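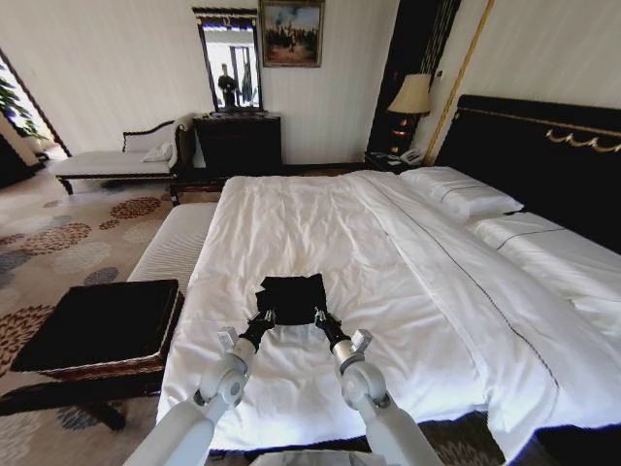

Black cloth held in a rough square over a white duvet, bench at the foot of the bed.

The Bed Is a Folding Table

Most written procedures for housekeeping prohibit the use of a made bed as a work surface. The one I inherited at the Clarno, a hotel with 90 rooms, put it in the second paragraph: no item is to be placed, sorted or folded on finished bedding. Staff signed it at induction and then folded on the beds. I enforced the rule for two years. I now think it should be dropped for clean, dry textiles and kept for everything else, and I think the same applies in a private house where somebody wants the bedroom to look like a hotel.

Folding a flat textile well requires a clear area larger than the unfolded piece, a height at which the arms can work without the back bending much, and a surface with enough friction that the first layer stays put while the second is brought over. A made bed has plenty of the first. A queen mattress gives more uninterrupted area than any desk, dresser or luggage rack in a normal guest room. The height is poor for a tall person and acceptable for most others, particularly on the thick mattresses now common. The friction is very good on plain cotton and poor on satin weaves, and I will come back to that.

The usual objection is that folding disturbs the duvet. It does. Anything laid down with weight on it leaves a shallow depression, and the person folding tends to lean on the edge. But a white duvet on a made bed is lightly wrinkled anyway within minutes of being dressed. Under side light from a window every crease shows, including those left by the last pass of the hand. Holding a cloth taut just above the bedding and lowering it flat adds very little to this. Dragging it across adds more. The damage people complain about comes mostly from dragging and leaning, and a written procedure can address both without banning the surface.

Lint is a better objection. Black on white is the worst pairing and the one that gets noticed. A new black cotton throw will shed onto a white cover, and a white cover will shed back onto the throw. Hidayah Purba, who ran our linen room, kept a simple test for it: press the dark piece onto a white pillowcase with the flat of the hand, lift, look under a desk lamp. Pieces that failed went back through the dryer with a clean filter. Pieces that passed could be folded on any bed in the building. It took less time than arguing about the rule did.

There is also something to be said for the pairing. A white ground shows the outline of a dark cloth exactly. An edge that is out of line by the width of a finger is visible from a standing position, and so is a corner that has folded under. On a dark bedspread the same error goes unnoticed until the piece is stacked with others. Tailors' cutting tables are pale for much the same purpose. Anyone learning to fold squares should learn with dark cloth on a white bed.

The procedure I would write is short. Dress the bed fully. Hold the piece by two corners, or by two opposite edges once it is partly folded, and pull until the top edge is straight. Lower it from the far side toward the body. Release one hand at a time. Smooth outward from the center with the palm. Make the next fold by lifting, and do not slide the layer into place. When the square is done, carry it away flat on a forearm and pull the duvet once from the foot to take out the depression. The crumpled top edge that spoils most squares comes from holding too little cloth. The grip should take in the full thickness of the layers, otherwise the inner ones sag while the outer one looks correct.

Now the alternatives, which people who defend the rule tend to list without having used them.

The bench at the foot of the bed is the first. I have specified a good many, mostly long upholstered ones, and I like them for sitting on to put on shoes. As a folding surface they are bad. They are too low and too narrow, and a ribbed fabric leaves its pattern on anything pressed against it. A white bench has the further problem that it is where bags end up, so its top is usually dirtier than the duvet by the end of a stay. An ottoman with a padded top is better in dark upholstery, but its area is a fraction of what is needed, and a padded square invites people to fold to the size of the square.

The second is the folding table brought in on the cart. Halvard Grønli argued for this when he refitted the upper floors, and we bought several from a supplier called Tellinent. The tops stood 800 millimeters off the floor, a sensible height, and the hinges were sound. In the rooms themselves there was nowhere to open them. Between a bed, a bench, an ottoman and a nightstand, the clear floor was a strip one person wide. The tables were used in the corridor for a month and then for buffet overflow, where they still are as far as I know.

The third is folding in the air, standing, against the chest. Experienced people do this quickly and the result is adequate for towels. It is not adequate for a throw or a bed runner, where the fold lines remain visible when the piece is displayed.

Some of the resistance is about appearance. Bedrooms of the type I mean, with a tall dark headboard, gold piping and a line of contrast stitching on the white bedding, are furnished to look untouched, and managers dislike seeing work done in the middle of them. I have sympathy with this up to the point where it dictates method. The stitched line on a duvet cover is decorative, but it is also the only straight reference in the room that lies in the plane of the bed. If the cover has been put on square, the line can be used to align a fold. If the cover has not been put on square, the line announces it, and the bed needed redoing regardless.

Satin weave is the real exception. On a satin cover a cotton throw slips during the second fold, and the person corrects by pressing harder, with the marks one would expect. Where the cover is satin, spread a plain flat sheet over it first and fold on that. The same sheet will serve for a whole corridor, and a weight limit is sensible here too. I would put it at up to 2,000 grams for any single piece. Heavier blankets should be folded by two people standing, whatever the cover is made of.

Items that have been on the floor, items that are damp, shoes, trays, and luggage should stay off the bed. On those the old rule was right, and it was ignored on those as well, partly since staff had learned from the folding clause that the paragraph did not mean much. A narrower rule gets followed more often. After we changed the wording at the Clarno, Hidayah reported fewer marked covers through September than in the month before, though the hotel was also less full, and I would not lean on the comparison.

The revised wording ran to four lines and was taped inside the linen room door. Clean, dry, lowered from above, no leaning.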